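4.2 Puesta en servicio del armario de taquillas Plultholm

Antes de empezar, elija bien el sitio. El armario pesa lo suyo y, una vez lleno de abrigos, cascos y tarteras, no habrá quien quiera moverlo.

1. Recorra el local y localice rejillas, conductos y aparatos fijados a la pared. Ninguno debe quedar detrás del armario.
2. Mire también hacia arriba. En locales con altillo, el armario no se adosa nunca a la barandilla, por mucho que el hueco parezca hecho a medida.
3. Deje 60 mm libres entre el panel trasero y la pared. El armario respira por ahí. 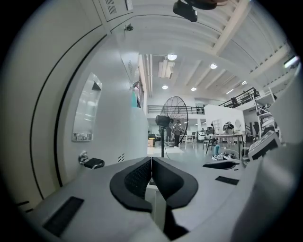 Manual Plultholm - Ed. 2 - pág. 6

NOTA: Los paneles blancos con rejilla de ventilación se confunden con facilidad con una pared cualquiera. Si el panel lleva rejilla, manténgala despejada y busque otro tramo.

4. Presente los módulos en su posición definitiva, con las puertas cerradas y bloqueadas. Una puerta abierta durante el traslado encuentra siempre una espinilla.
5. Nivele cada módulo con las patas regulables. Necesitará una llave plana y paciencia; la llave va incluida.
6. Una los módulos entre sí con los tornillos Peltard de la bolsa 2. Apriete primero a mano y dé el apriete final cuando todos estén alineados.
7. Fije el conjunto a la pared con las escuadras superiores.

ATENCIÓN: No cargue los compartimentos superiores antes de completar el paso 7. Un armario sin anclar puede volcar.

4.3 Puertas, tiradores y cierres

Los compartimentos superiores se cierran con pestillo. Las puertas inferiores llevan tirador vertical cromado y, debajo, la cerradura. El tirador sirve para tirar. Lo decimos porque el servicio técnico de Produra ha recibido varios que habían servido de perchero, de escalón y, en un caso, de soporte para bicicleta.

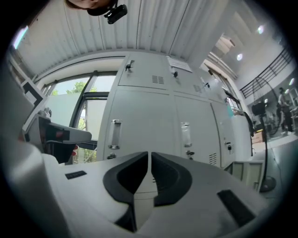
Fig. 7. Armario instalado junto a ventana, con aviso en el frente superior.

1. Pruebe cada llave en su cerradura antes de repartirlas. Hacerlo después es posible, pero exige reunir otra vez a todo el mundo.
2. Si una puerta roza, vuelva al paso 5 del apartado anterior. Casi siempre es cuestión de nivel - casi nunca de la bisagra, que es a quien se culpa.
3. No tape las ranuras de ventilación con carteles, calendarios ni turnos de limpieza. Las normas de uso se pegan en el frente superior, donde podrán ser ignoradas sin perjudicar la circulación del aire.

NOTA: Junto a una ventana, compruebe que las hojas abren del todo con las puertas del armario también abiertas.

Repuestos: las llaves perdidas se piden con el código grabado en el cilindro. Para juegos de pestillos Oláh, indique la referencia 900.

Revisión del texto: 6 de julio de 2005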